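Chapter 7
Bringing Animals Back: Water Voles on the Gazi Brook

I've always thought the water vole gets a raw deal. It's brown, it's round, it spends half its life being mistaken for a rat, and yet when one plops off a bank in front of you it can make your whole afternoon. So I'm starting our chapter on reintroductions with voles — partly because they teach the main ideas so well, and partly because I spent far too much of my twenties lying in wet nettles looking for their droppings.

The last chapter dealt with how a local population disappears. This one is about what it takes to put one back, and I'll warn you now that opening the cage door is the quick bit!
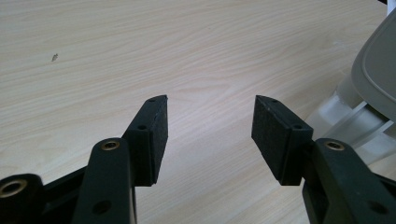 Department of Wildlife and Conservation Studies, Evonton College

Our main case is the Gazi Brook, a slow, weedy stream that runs through Wistumov Meadows. Mink had cleared the voles out long before I first went there. The banks looked perfect to me, all soft earth and thick sedge, and I couldn't see why we shouldn't release animals that same summer. Luckily I wasn't in charge. Hằng Sầm was, and she made us wait 2 years while the mink rafts were checked and checked again.

When the go-ahead came, we released 144 captive-bred voles. Each family group went into a pen on the bank with straw, apple and a bit of carrot, and after a few days we fitted a board with a vole-sized hole so they could leave when they fancied it. This is called a soft release. A hard release skips the pen, and we'll compare the two in section 7.3 (the answer depends a lot on the species, so don't skip ahead and pick a favourite).

Then came the counting. Voles leave neat piles of droppings, called latrines, and over the following seasons we logged 3267 of them along the brook and its side ditches. A latrine isn't a vole, of course. One busy female can keep several going, and a high stream will wash the lot away overnight, so turning that number into a population estimate takes some care. You'll have a go yourself in section 7.4.
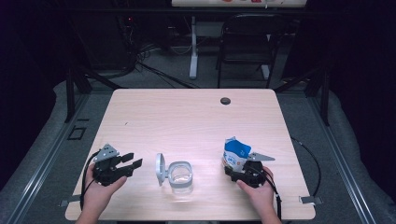
Nuwan Mollah thinks I'm too cheerful about all this. In his view a release has only worked once the grandchildren of the released animals are breeding, and even then he'd want to see them spread to the next stream before he believed it. He also reckons the mink work should carry on for good, and that any plan without money set aside for it should be sent back.

I've come round to most of that, though I'd still call a first winter survived a good sign. Keep both views in mind as you read section 7.1, where we look at what "success" means and who gets to decide when to stop counting.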